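2026-02-21

Up at six, no reason. Coffee, wrote the list, lost the list.

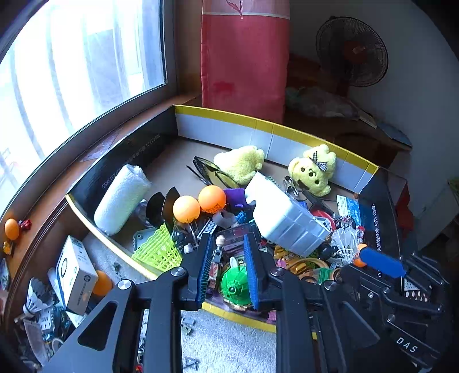
Iona Kerr says I'm mad to hold the swap in March, ground's still frozen and everyone's coughing, and if I'd only wait for the lilacs I could do it on the grass for free. She left it as a voice message, dishwasher going the whole time. Maybe. But the hall is booked and I'm not calling them again.

So. Swap stuff. The hall wants 700 for the day, which is robbery, heat included supposedly. 14 tables. 2 of them wobble, I remember from last year, must bring cardboard to fold under the legs. Asked if we could have the kitchen. "Kettle only." Fine.

Plush toys go on the kids' table again, sunglasses with the hats and scarves. Towels I don't know. Last year we ended up with a mountain of towels and the animal shelter took the lot, so call them first this time. Call MONDAY. Not after.

Argument w/ myself all morning about tokens. Last time you got one per item you brought and people turned up with bags of single socks and walked off with the good coats. Thinking one token per bag, flat. Then the people with one really nice thing get annoyed. Mrs. MacKinnon will be annoyed either way, she was annoyed about the raffle and there wasn't a raffle.

Flyers: printer wanted to sell me 2,000. For what, the whole county? Said I'd think about it. Will do it at the library, black and white, yellow paper if they have it.

Lunch was toast. Then drove to Suvton for the clothes rack, the woman had already sold it, could have texted me. Forty minutes each way. Bought a pie out of spite. Good pie, rhubarb, crust a bit pale.

Back by three, legs like wood. Sorted the upstairs closet, which I've been putting off since before Christmas. Found Dad's green coat behind the ironing board. Tried it on. Sleeves come down to my knuckles. There was a bus ticket in the pocket and a peppermint. Had it in the give pile, then on the chair, then the give pile again. It's on the chair now.

Also found the good scissors!! And the tablecloth I accused my sister of keeping. Should tell her. Wil tell her.

Snow started around five, the wet kind. Iona rang again to say see, snow. Told her it's not March yet. She laughed so hard she had to put the phone down.

To do tmrw: shelter number, tape, ask about parking, thier side gate key, return the library book about bees. Pie for breakfast.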